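Okay friends, budget season again! Several of you asked how Firouzeh and I plan for the laundry cell at Denero, so let me ramble a bit.
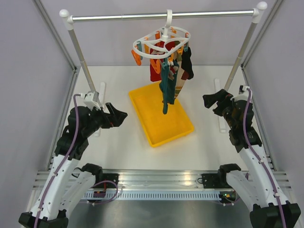 We start with the small stuff. Clip hangers, clothespins, socks, a tray. I put down 119 dollars for that and felt silly typing it next to two robot arms, but it's a real line and it deserves one!

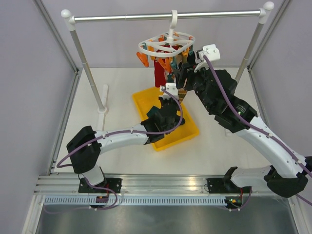
Next comes spares. Khoo quoted us 1,455 for gripper fingers and cables (shipping included, bless them), and Faizal would like to double it. I'm leaning his way, and I do wish I'd asked him last October.
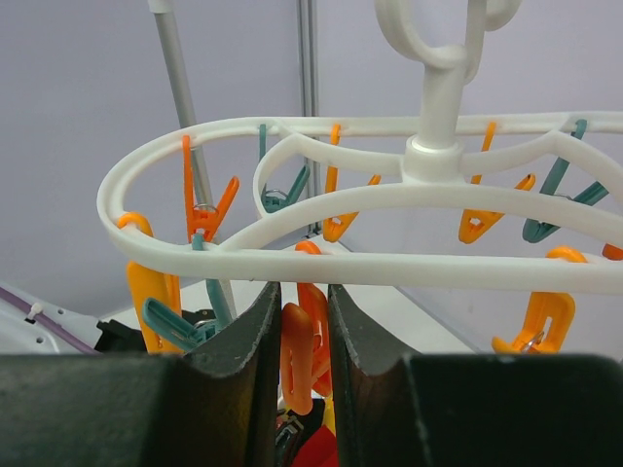
Then there are the hours, which I always lowball. Intan figured 53 for setup and training, and I've penciled in every one of them this time. 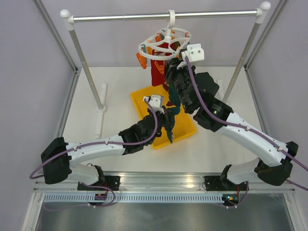
Still on my list before we order:
- lead time from Ditard on a second rail
- 2 more drying racks
- Endang's okay on the total (wish me luck!)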